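Jundow bench arm: four months in at our packing shop

I put off writing this until we'd lived with the thing for a while, because every review I read before we bought was written by somebody who'd had it out of the crate for a weekend. We got ours in February. I run the back room at Dorgate, a small mail-order outfit that sends out replacement parts for sewing machines and overlockers, and there are few enough of us back there that one new piece of equipment changes everybody's day.

So, the basics. The Jundow is a bench arm with a two-finger gripper. We bought it through Traketti, who also sell the software that tells it what to do, and the support plan came to $2,692 for the year (ouch, more on that below). Our main job for it is kitting: pick up the small bits for an order, put them on the sheet in the middle of the bench, then one of us checks the kit and bags it. Before this we did all of that by hand, and on a busy day that meant about 400 kits and a very sore neck by three o'clock.

Setup was easier than I feared. The booklet tells you to use a plain, light surface and keep clutter away from it, and I'll admit I rolled my eyes at that. Then I tried it on our old workbench, the one with forty layers of paint and pencil marks, and it was hopeless! It kept going for knots in the wood. We moved it to a white table against a bare wall, bought a blue sheet for the drop spot, and the difference was night and day. If you're going to get one, budget for a decent table too.

The grippers are my favorite part. They have a ribbed face that hangs on to small plastic stuff really well, bobbins and feet and so on, without chewing it up. They're less happy with anything thin and flat. Needle packets are a nightmare – it nudges them along the table like a cat with a bottle cap – so we still do those ourselves. 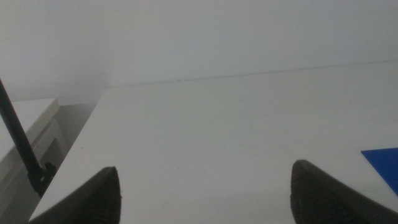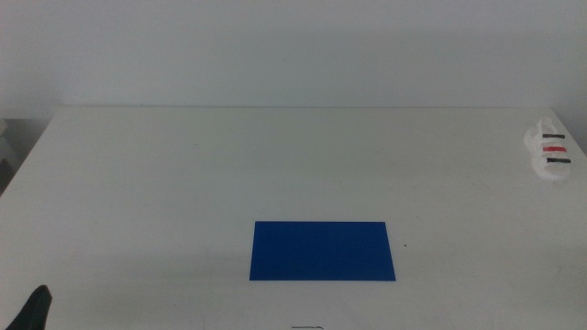 The white table with the blue sheet; the second picture also has the striped white plastic piece toward the back.

Speed is where I have to be fair to both sides. It's slower than a person. Hoi-yan Pan, who has kitted here longer than I've worked here, can beat it easily over ten minutes and likes to prove it. Over a whole shift it evens out, mostly thanks to the arm not stopping for lunch. Our best full day so far with it doing the simple kits was 196 from the arm alone, with the rest of us on the fiddly orders and the returns pile.

What I really wanted to talk about is the work itself, since the sales pages don't. Hoi-yan was dead against it at first and I don't blame her. We'd all sat through a presentation where a man used the phrase "labor savings" a lot. The boss promised no cut in hours, and so far that's held, but I'd want it in writing if I were starting over. What did change is who does what. Hoi-yan now sets up the jobs, shows the arm new parts and decides which orders go to it, and she got a raise for that after she asked twice. Her wrist brace lives in a drawer these days. I'm happy about both of those things.

On the other hand, the room is quieter in a way I don't love. We used to kit side by side and talk the whole time, and now one of us is usually over by the arm and the others are across the room with headphones in. There's also a new kind of tired. Checking kits you didn't put together yourself is dull, and your mind wanders, and then a wrong presser foot goes out to a lady in Ohio. We swap checking every hour now, which helps a lot.

Grumbles: the support plan is too expensive for what it is. You get a phone line that's good in the mornings and a mystery after that. The software wants to update right when you turn it on, always. And the spare finger pads only come in packs of 2, with shipping that costs more than the pads.

We also tried the Bailly on loan before deciding. It's quieter and I liked its controls better, but it was fussier about where you put things down, and Hoi-yan flat out refused to train it a second time. If your parts are all one size I'd give it a look.

Would I buy the Jundow again? Yeah, I would, for small solid parts and a crew who get a say in how it's used. Ask the people at the bench first – we did that part backwards, and it cost us a pretty grumpy spring. Four stars, and I'd go higher if they sorted out the support line.

Posted 6/6/25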